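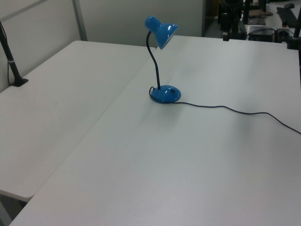 Desk lamp on the main table, cord running off to the right.

Home | Cells | Safety | FAQ | Contact

Table rules for the Brostmont robot room: common questions
Reading time: 2 minutes

What may be on the table when an arm is switched on?
Only the item named on the task sheet. Mugs, pens and phones go on the shelf by the door.

Does a power cord count as part of the item?
Yes. Lay it flat and lead it away from the arm's path. Do not coil it under the base. If the task involves moving the item, leave 200 mm of slack.

Can I use a lamp or other mains item?
Yes, if it has a test label dated within the last 12 months. Leave it unplugged unless the task sheet says otherwise.

How close can I stand?
Stay 800 mm back while the arm is live. To reach in, press stop first and wait for the light to go out – the pause button is not enough.

Who may move a clamp or pole?
Cell leads only. Moving one by even 2 mm means the calibration has to be done again, so please don't lean on them.

Do the same rules apply at Nemberg?
Mostly. The Nemberg tables are smaller and have their own sheet, form 145.

Who do I ask about an item that isn't listed?
Genivaldo Brito. New items are added to the list in December.

Contact: Brostmont safety desk | © Kadlec | Back to top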